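Home | My tickets | Knowledge base | Community | Log out

Ticket: Unby water monitor keeps dropping off the wifi
Status: Open, waiting for support
Opened October 2, 2022

Hello again! I've got the Unby monitor on the pipe under the stairs and the Arkby hub up on the landing, and since the last update the two of them will not stay talking to each other. The app (Plullik, newest version, I checked) shows the little grey cloud and "last seen" creeps up and up until I go and turn the hub off and on. Then it's fine for a bit and off it goes again.

I've been keeping notes as I go, so I'll just paste them in.

First try. Restarted the hub, restarted the router, left the monitor alone. Back online within a minute, lovely. Gone again by bedtime.

Second try. Moved the hub to the hall shelf, so it's practically on top of the monitor. Signal went from two bars to four and I got very excited. It still dropped, and at full signal too, so I don't think distance is the problem.

Third try. Split the router into two networks and put the hub on the slower one, as your article says. I also moved it to channel 11 (it had been picking its own). This was the best run so far, it lasted all night and most of the next day.

Fourth try. Factory reset on the monitor, pin in the hole until it flashes blue. Pairing failed twice and worked on the third go. I lost my names and alerts doing this, so a warning in the article would be nice!

What I have noticed is that it seems to go when a lot of water is being used at once. A kettle or a basin, no bother. A bath or a wash and it sulks.

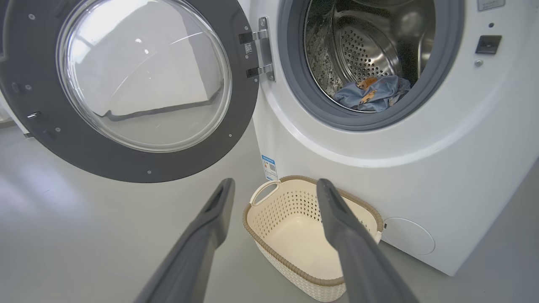

So I turned the reporting down from every litre to every 100 litres, and it stayed up much longer. On 200 it hasn't dropped yet, but then the leak alert is no use to me at all. Could it be sending too many messages and the hub gets fed up? The log in the app has some 400 lines of "retry" in it from one afternoon, all the same.

I can send the whole log if you tell me where, the upload button here just spins. Please don't ask me to reset it again unless you really have to, I've only just got my alerts back how I like them.

Moriarty

2 comments | 0 shares | Follow this ticket

Contact support | Privacy | Back to top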